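Hello, and welcome to Friends of Tratwood Park! I started this group at my kitchen table in Wendthorpe, back when the council was talking about selling off the playing field. 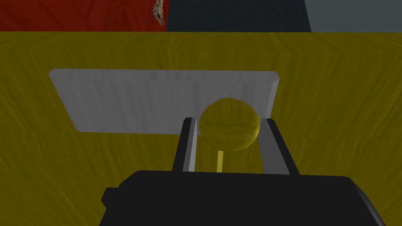 ## What we do

We go to the meetings, read the plans (all 2 volumes!) and nag politely. Our petition got 1,928 names - I'd hoped for 2,000, but the field stayed.

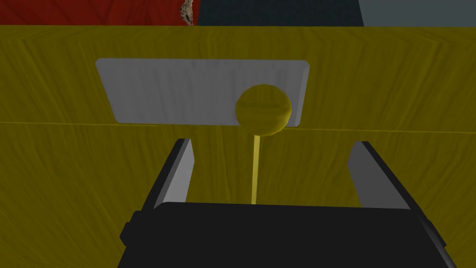 Plarnmont Road residents tell us the new gates still shut far too early in summer, and could we please keep asking. We will!

## Coming along

We meet at 5 in the Tovar Hall, every month except August - new faces very welcome.

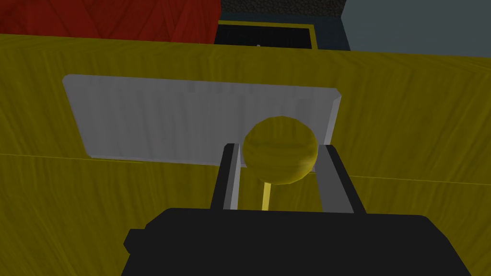 *Yellow lollipop*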